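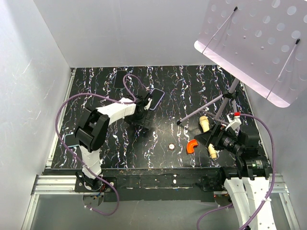
## 4. Your first loaf in the Gritska bread maker

Right, the machine is washed, the paddle is on its spindle and you've run it empty once as in section 3. Now for the good bit! We've chosen the plain white loaf to start with because it is forgiving and quick to mix, and the smell while it bakes is wonderful. Please make it at least once before you go on to the rye and fruit loaves in section 6, even if you've baked by hand for years. It will teach you how your own machine sounds and how your own flour behaves.

### What you need

- 320 ml water, at room temperature
- 2 tablespoons sunflower oil, or a good knob of soft butter
- 500 g strong white bread flour
- 1½ teaspoons fine salt
- 2 teaspoons sugar
- 7 g fast-action dried yeast (one ordinary sachet)

You'll also want kitchen scales, a set of proper measuring spoons, a rubber spatula, a wire rack and a pair of thick oven gloves. Teaspoons from the cutlery drawer vary a great deal, and salt and yeast are the two things you really don't want to guess.

> **Note:** Plain flour and self-raising flour will not work on this programme. If all you have is plain, turn to the teacakes on the back page and enjoy those instead.

### Loading the pan

1. Lift the pan out by its handle with a short turn to the left. Always fill it on the worktop. Flour dropped on the heating element will scorch and set the smoke alarm off.
2. Check that the paddle is pushed right down. It should turn freely with one finger.
3. Pour in the water, then the oil or butter.
4. Tip in the flour so that it covers the water like a lid. Don't stir.
5. Put the salt in one corner and the sugar in the opposite one.
6. Make a small dip in the middle of the flour with the back of a spoon and drop the yeast into it. It must stay clear of the water, especially if you're using the delay timer.
7. Lower the pan into the machine and turn it to the right until it clicks. Fold the handle down and close the lid.

**Caution:** Never use metal spoons or knives inside the pan. The coating scratches easily, and a scratched pan will hold on to every loaf you make from then on.

### Choosing the programme

8. Press MENU until the display shows **1 (Basic)**.
9. Press SIZE for the large loaf.
10. Press CRUST and choose light, medium or dark. Medium is lovely for a first go. Dark is very dark.
11. Press START. The two dots in the display begin to blink and the paddle turns slowly for a while before it picks up speed.

### The five-minute look

Most bread maker booklets tell you to keep the lid shut from beginning to end. We don't! Once the fast kneading has been going for five minutes, lift the lid and have a look. What you're hoping for is a smooth, slightly tacky ball that chases the paddle round and leaves the sides of the pan almost clean.

| What you find | What to do |
|---|---|
| Dry crumbs, or two separate lumps | Add water, one teaspoon at a time, and wait a minute between each |
| A wet puddle that never forms a ball | Add flour, one tablespoon at a time |
| Flour stuck in the corners | Ease it down with the rubber spatula, well away from the paddle |
| A smooth ball with a soft shine | Shut the lid and put the kettle on |

After that, do leave the lid alone. The rise needs steady warmth, and a peek in the last half hour of it can leave you with a sunken top.

> **Note:** Seeds go in at the beeps, late in the kneading. Two tablespoons of sunflower or pumpkin seeds suit this dough very well. Put them in earlier and the paddle grinds them up.

### Taking the loaf out

12. When the programme ends the machine beeps and the display reads 0:00. Press and hold STOP until the display clears.
13. Put on both oven gloves. Open the lid fully, stand back from the steam, and lift the pan out.
14. Rest the pan on a heatproof mat for five minutes.
15. Turn it upside down over the wire rack and give it a few firm shakes. If the loaf won't budge, wait a little longer and try again.
16. Look underneath. If the paddle has come away inside the bread, let everything cool and then draw it out with the plastic hook.
17. Leave the loaf for a full hour before slicing. This is by far the hardest step in the manual.

**Caution:** The pan, the lid and the inside of the machine stay very hot long after the beeps. Keep children and pets well away, and don't stand the hot pan on a plastic board.

If you like to check with a probe thermometer, the middle of a baked white loaf should read 96 °C. Anything lower and the crumb may be gummy. You can finish it in an ordinary oven at 180 °C (fan 160 °C) for ten minutes, straight on the shelf.

### Using the delay timer

Waking up to fresh bread is a real joy, and this recipe is safe to leave overnight – there's no milk or egg in it. Swap the butter for oil if the kitchen is warm. Set the programme, size and crust first, then press + until the display shows the number of hours from now until you want to eat. The baking time is already counted in, so don't add it on.

In August, or in any hot spell, use water straight from the fridge for a delayed loaf. Warm dough can rise too soon and fall back before the baking starts.

### A variation worth trying

The Trullstead loaf came to us from Wenceslao Fuentealba, who tested every recipe in this booklet at least twice and this one far more often than he needed to. Swap 100 g of the white flour for wholemeal, use honey in place of the sugar, and add an extra tablespoon of water. Everything else stays the same, crust on dark. It's superb toasted, and keeps a day longer than the plain white.

Once the pan is cool, half fill it with warm soapy water and let it stand for ten minutes, then wipe with a soft cloth. Neither the pan nor the paddle should go in the dishwasher. Full cleaning instructions are in section 5.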